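## Why does a grater have so many holes?

Run your eyes (not your fingers!) over a box grater and you'll find lots of little holes. Each one has a sharp edge, a bit like a tiny knife. Push a carrot down the side and every edge shaves off a curl. Big holes make fat shreds, and small holes make fluffy ones!

Wooden spoons have a cool trick too. Heat creeps through wood very slowly, so the handle stays comfy while you stir hot soup. A metal spoon warms up much faster. Ask a grown-up to help you test both in a mug of warm water!

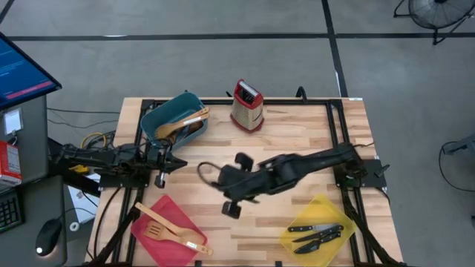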